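The keys on the green board

I have been putting off the keys since we moved in, and I don't mind admitting it. Everyone has a drawer for them, I suppose. Ours was the second one down in the old kitchen at Grarnthorpe, and when we packed up I tipped the whole lot into an envelope, wrote KEYS on it in capitals and felt very organised. The envelope then went from windowsill to bookshelf to the bottom of my work bag, getting thinner at the corners, until one of the bunches finally poked its way out in June and scratched my good sunglasses.

So it had to be done. My first attempt was on the carpet, and I can't recommend it, as small keys vanish into a carpet and you find them again with your bare foot. My second was on the sofa, with worse results (one of them went down the back and had to be fished out with a knitting needle). What you want is something flat, plain and a bit bright, at a height where you can get at it. A green board on top of a cardboard box does the job beautifully. Silver shows up against green as clear as anything, and when you've finished you can lift the board away and have your floor back.

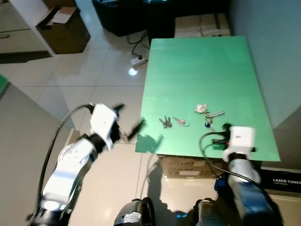

I started with the things I knew. A bunch on a ring is usually easy, because you carry it about for years and your hand remembers it even when your head doesn't. The single ones are the trouble. A key on its own little ring must have mattered to somebody once, or why give it a ring? I have one that I am nearly sure opened the side gate at my aunt's, and I turned it over and over trying to remember the gate – green paint, a latch that stuck, the smell of the bins – and got no further than that.

The method I settled on is very simple, and I wish I had thought of it years ago. Lay them out in a row with a bit of space between them. Go along the row and try every one you can in every lock you have, including the silly ones like the meter cupboard and the cash tin. Whatever fits gets a paper tag straight away, while you are still standing there, and you must not tell yourself you'll remember, because I told myself that in the old house and look where it got me. Whatever doesn't fit goes back on the board, at the other end.

I bought the tags from Triantafyllou, the hardware shop near the station, where they come in packets of 260. I can't imagine who has 260 keys. I used 8 of them and the rest have gone in with the wrapping paper, where they'll do nicely for Christmas. The pen matters more than the tags, by the way. Biro rubs off on the shiny sort, so use pencil or one of those fine laundry markers.

The bicycle lock turned out to be the nice surprise. I had been about to have it cut off, and there was its key, in the envelope all along, stuck to a very elderly mint.

What I couldn't decide was what to do with the ones that open nothing. I had them lined up on the board for most of an afternoon and kept walking past and moving them a little, as if a different order would help. I asked for advice on my last post and had more replies than I've ever had about anything, including the chutney.

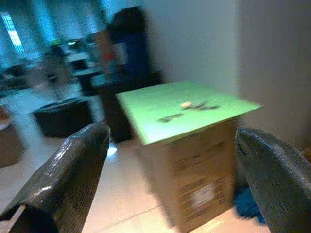 Manee Kamolrat wrote that I should give them one year in a jam jar with the date on the lid, and then take them to the scrap metal bin without looking inside. She did it after her own move and has only regretted one, which belonged to a piano stool. Dayana Ponce was firmly on the other side and keeps every key she has ever owned on a long loop of wire in the shed, where they make a lovely noise when the door bangs.

I am with Manee in principle and with Dayana in my heart, so for now they are in a jar on the shelf above the coats. The date is on the lid in laundry marker. The gate key I've kept out, and it is hanging on a hook by itself beside the back door.

The spare for the front door has gone to the neighbours at number 43, tagged, and they gave me theirs in exchange, untagged. I've put one on for them.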